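Speaker notes: Small Kitchens, Big Play
Talk for the play-and-learn evening, 4/30/23

Slides are numbered in the corner. Slow down on the first two, I always rush them!

Opening

Welcome everybody, find a seat, grab a juice. Ask for a show of hands: who had a play kitchen growing up? Who cooked mud in theirs? (Wait for the laughs, then own up that I did too.)

I want to talk for 30 minutes about the toy kitchen, because I think it's the best corner in any playroom. We've put out 9 of them through the Flundier lending shelf, and I have yet to see one sit idle for a whole morning.

Slide 2: What goes on the stove

My favorite part. Give kids a stovetop and one pot and they'll start cooking, no instructions needed. And the food doesn't have to look like food! Plain blocks are wonderful here. A green block can be a pea, a pickle, a bar of soap that somehow got into the soup. A plastic carrot is pretty much always a carrot (still love the carrot, keep the carrot).

Let people look at the next one for a moment before talking.
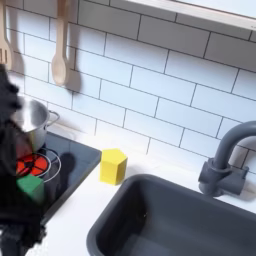

Umach Early Play Team | Kitchens and Pretend Group

Look at that red burner. It's only a graphic, and I adore it. One burner is bright orange-red and the one beside it is just thin silvery rings, so right away there's a story: something's cooking, and the other spot is free for the next dish. Kids pick up on that fast. "Careful, it's hot!" comes out of three-year-olds who can barely reach the counter.

Point out the pot as well. It's stainless steel, with a loop handle. I like metal for the sound when a block drops in. Then the yellow block next to the stove, a hexagon. Ask the room what it is. Last time in Macaraeg I got cheese, honey and "a very flat lemon."

Slide 4: Setting one up at home

Leave some counter clear beside the stove. Cooks need a place to put things down, and so do the helpers who show up.

Start with a handful of blocks in different shapes and colors. Swap a few in November when everybody's stuck indoors.

Check the size of anything small if there are babies in the house. Say this one twice.

Slide 5: Borrowing

The Predness box has a pot, blocks and a cloth. Sign-up sheet is by the door. Mention that we have 100 spare blocks to give away tonight, so bring a bag up afterward.

Questions, then let them play with the table kitchen. Leave the juice out!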